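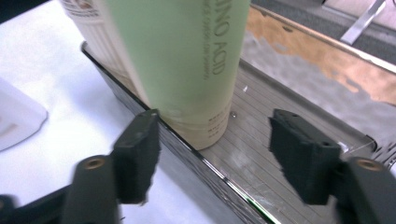
Hurkside Bottle Sort

The Hurkside Bottle Sort is a student robotics project and small yearly contest run out of the Carrasco workshop. Students build a pair of gripper fingers, put them on a handheld tool, and use it to pick up and set down ordinary household bottles. I've been hanging around it since its second season, first as a parent with a car and then as the person who keeps this page up to date, so please read what follows as coming from somebody who likes it a lot!

Contents
1 Name
2 History
3 How a season runs
4 Equipment
5 Bottles
6 Scoring
7 Results
8 See also

Name

On the sign-up forms it's the Hurkside Handheld Gripping and Sorting Project, which I have never heard a student say out loud. Everyone calls it Bottle Sort, or just Sort. The club behind it is Skelura, and that causes some mix-ups, because Skelura also has a line-following team that meets in the same building (they have nicer T-shirts). If you see "Skelura B" on an old score sheet, that's us.

History

Hortensia Chávez started the project as a unit in her after-school engineering class. She had wanted to do a full robot arm, priced one, and came back with the idea of doing just the hand. The first group had one gripper between them and took turns. Walter Montoya joined the next fall to teach the design side, and the two of them still split the sessions, with Hortensia on testing and Walter on drawings and printing.

The first contest was held at the end of that second year. It had 4 teams, and one of those was made up of Walter and two older brothers who had come to give people rides home. It got bigger from there. Last season 79 students signed up, from middle school through senior year, and the testing afternoon had to be split into two sittings.

There was one year without a contest, when the workshop floor was being redone. Classes went on in the school library that year and the students did mostly paper designs, plus a very long argument over finger pads that you can still find in the club notebook.

How a season runs

Sessions are on Thursday after school, starting in October and going until spring break. The early weeks are all sketching and cardboard. Walter is strict about cardboard: you don't get printer time until you've shown him a flat mock-up of your finger and picked up a paper cup with it. I thought this was fussy until I tried it myself and found out my thumb was doing all the work.

After that the teams print their first fingers, bolt them on, and start practice picks. The middle of the season is the part I'd tell any visitor to come and see. Fingers get swapped, somebody's pads peel, somebody has put theirs on upside down, and there's a line for the one good hex key. Milagros Villanueva, who was a student in the third season and now runs the beginner table, gets new teams to write down every pick in a log, good or bad, and a team needs 200 logged picks before it can enter the contest. That sounds like a mountain, but a team that shows up every week gets there without much trouble.

Once the log is full, teams move on to crowded picks, which means taking one bottle out of a group. Beginners tend to love their gripper right up until this week. A finger that goes around a bottle very nicely in open space may have no place to go at all when there's a neighbor leaning in.
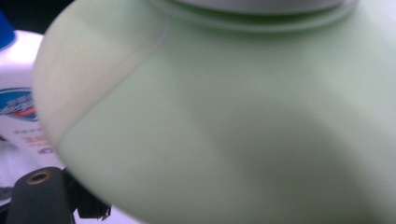 The green bottle at close range, with a blue-capped white one behind it.

Equipment

Each team gets a handheld gripper body, a camera that rides along on it, and a bag of hardware. The body is the same for everybody and you're not allowed to change it. The fingers are yours to design however you want, as long as they fit the mount and have no sharp points.

Most teams end up with something black, a straight arm with a pad at the tip. It's the color the workshop buys. The brass threaded inserts go in with a soldering iron, and this is the first time many of the kids have used one, so Hortensia does it with them one at a time. A crooked insert means a crooked screw and then a finger that toes in. You can fix it by drilling out and starting over, or you can do what my daughter's team did and shim it with folded tape for an entire season.

Pads are where the real fights are. Soft pads hold well and wear out fast. Hard pads last but want more squeeze, and a light plastic bottle will dent under them. The rules only say the pad can't be sticky.

The camera is there for going over picks later. Teams sit down with their footage and look for the moment a pick went wrong, which is often a good bit earlier than they remember it. Linnea Lunde wrote the little viewer the club uses, called Brellum, which lets you step through the pictures and type notes next to them. It crashes if you put a comma in the team name. She knows.

Bottles

Early on, the project used wooden blocks. Marisol Lozano (first season, first contest winner, now off at college) is the one who asked why they were practicing on blocks when there's hardly a block in anybody's kitchen. The next week people brought in shampoo, vitamins, dish soap and so on from home, and that was the end of the blocks.

The bottle shelf now holds 25 containers at the start of each year. They're picked to be different from each other: tall, squat, ribbed, smooth, shiny, see-through. Pale, smooth, round ones have a bad name among the students. There's no flat side to line a pad up with, and if your two fingers don't arrive together the bottle just rolls off toward the slower one. A printed label helps more than you'd think, as it gives you something to watch if the bottle starts to turn.

Bottles with a wide shoulder and a small cap are good teaching bottles. New teams nearly always reach for the neck, and then the bottom swings. Milagros has them go low first, then at the middle, then at the neck, and write down how each one felt. I've seen a sixth grader change her whole finger design after that one exercise.

Anything glass is out, and so is anything that had bleach in it.

Scoring

A contest round has two parts, open picks and crowded picks. In the open part, one bottle stands by itself and the team has to lift it, carry it to a marked spot, and leave it standing. In the crowded part the bottle has company, and you lose points for knocking the others over. Nudging them is fine. What counts as a nudge was settled after a bad afternoon in the fifth season, and the rule now is that if the neighbor is still upright when you let go, it was a nudge.

Speed isn't scored except to break a tie. This was Hortensia's call and some of the older kids still grumble, but I've watched both versions and the slower one has far fewer bottles on the floor.

There is also a notebook score, worth as much as a whole round of picks, given for the log and the drawings. More than one team has won on the notebook.

Results

I only have complete sheets for the recent seasons. Marisol's team won the first contest. The two after that are missing from the binder, and if you have a photo of the whiteboard from either one, please send it to the club. Team Carrasco Claws won the fifth and sixth in a row with almost the same fingers, and the rule that returning teams have to submit a new design dates from then. Last season's trophy went to a pair of eighth graders who entered as Two Spoons.

See also

Skelura line-following team
Carrasco workshop open hours
Brellum viewer, notes for new users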